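Chapter 7
Entropy and the Direction of Change

Put a pan of hot water on a stone counter and leave the kitchen. When you come back, the water is cooler and the stone under the pan is warmer. Energy has moved from one to the other, and the total has stayed the same. The first law, which we used all through Chapter 6, is satisfied.

Now run the process backward on paper. The stone cools, the water heats up, and the total is again the same. The first law is satisfied this time too, but no one has ever seen it happen. Something besides energy conservation must decide which way the process goes. That something is the subject of this chapter.

7.1 Two ways of defining entropy

Entropy came into physics through the study of steam engines. If a body at absolute temperature T takes in a small amount of heat Q reversibly, its entropy rises by Q/T. The unit is the joule per kelvin.

Suppose a large block of metal at 369 K loses 1,968 J to its surroundings. The block is big enough that its temperature hardly changes, so we treat T as constant. The entropy change of the block is

-1,968 J / 369 K = -5.33 J/K

The entropy of the block goes down. Students are often bothered by this, having heard that entropy always increases. The second law says that the entropy of an isolated system does not decrease. The block is not isolated. If the surroundings are at 300 K, they gain 1,968/300 = 6.56 J/K, and the sum for block and surroundings is +1.23 J/K.

The second definition counts arrangements. A system with W equally likely microscopic arrangements has entropy k ln W, where k is Boltzmann's constant. We will show in Section 7.4 that the two definitions agree for an ideal gas. Readers who want the longer argument can find it in Sowerby and Petrenko's lecture notes, listed at the end of the chapter.

7.2 What entropy is not

Many books introduce entropy as "disorder" and use a messy bedroom or a shuffled deck of cards. Use these comparisons with care. The position of a few large objects contributes almost nothing to thermodynamic entropy. A folded cloth and the same cloth spread out flat, at the same temperature, have very nearly the same entropy, whatever we think of their neatness.

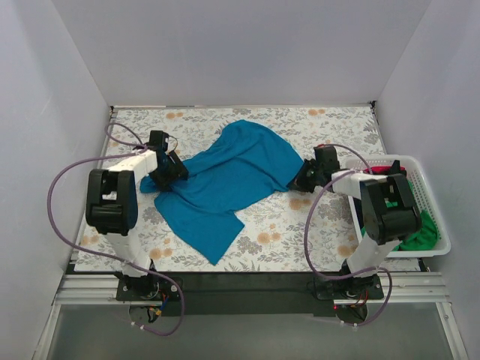
7.3 Before you go on

You will need the following from earlier chapters:

Absolute temperature and the kelvin scale (Chapter 2)
Heat capacity at constant volume and constant pressure (Chapter 5)
Reversible and irreversible expansion of a gas (Chapter 6)
The natural logarithm and its derivative (Appendix A)

Warm-up problems

1. A lake at 285 K absorbs 4,000 J of heat. Find its entropy change. Why can T be treated as constant?

2. The same 4,000 J came from a rock at 310 K. Assume the temperature of the rock stays fixed. Find the total entropy change of rock and lake.

3. An ideal gas doubles its volume at constant temperature. Show that its entropy rises by nR ln 2, where n is the number of moles.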